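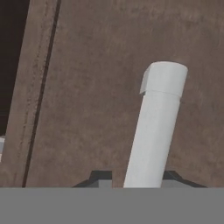
Finishing Old Wood, Session 4: Stain, Age and What to Leave Alone

Okay, last time we stripped things. Today we decide whether we should have. I'm going to repeat a lot of what I said out loud, so if you were there and taking notes, skim.

Color first. When people bring me a brown board and ask what stain is on it, my answer is usually "which one?" Old pieces have been stained, waxed, sat in the sun, wiped down with who knows what, and stained again by a grandson with a leftover can. The brown you see is a pile-up. You can't match it from a color card, and I'd love it if everyone stopped trying in the store (I did this for years, I have the cans to prove it).

There are two broad families. Pigment stains are tiny colored bits that sit in the pores and scratches. Dyes dissolve all the way and soak into the wood itself. Pigment makes open grain stand out. Dye colors more evenly, but it can fade faster near a window, so think about where the piece is going to live.

Blotching. Pine, cherry, birch and maple are the usual troublemakers. Some patches drink more than others and you get dark clouds. You can seal lightly first with thinned shellac, or use a gel stain, which stays closer to the surface. Try both on the offcuts in the bin by the door. Some of you will like the blotches. Eilif Brekke, who taught me most of this, loved them and told customers they were paying extra for them.

Now the Pollby cupboard, which is our running case. It came with a note giving the date as 1890-something, and I don't believe the note. The back boards have circular saw marks, which fits, but the screws inside the left door are machine-made with very clean slots and I think that whole door was replaced. Look at the hinge side when it's your turn. The color stops short there, and you'll find bare wood in the joint where the panel has shrunk.

About that shrinking. Wood moves across the grain, hardly at all along it. A wide panel in a dry winter gets narrower and shows a pale line it had been hiding all summer. So if you stain a panel, do it before it goes into its frame! I still forget. Last July I stained a set of 17 small panels after glue-up, felt very pleased, and by the cold months every one had a stripe.

Cleaning before anything else. Start with a barely damp cloth, then mineral spirits on a hidden spot. A surprising amount of "dark finish" is kitchen grease and old wax. Test your finish while you're there: a drop of alcohol softens shellac, lacquer thinner softens lacquer, and varnish mostly shrugs at both. Windows open, gloves on, and lay oily rags out flat outdoors to dry. Never in a ball in the trash. They can catch fire by themselves.

For next time:

Bring 2 sample boards, one pigment and one dye, same wood, sanded to the same grit. Write on the back what you used.

Read the Dinutmont handout up to the part on glazes. Skip the chapter on graining — we'll get to it when the combs arrive.

If you missed the shellac demo, come early and I'll mix a small jar with you.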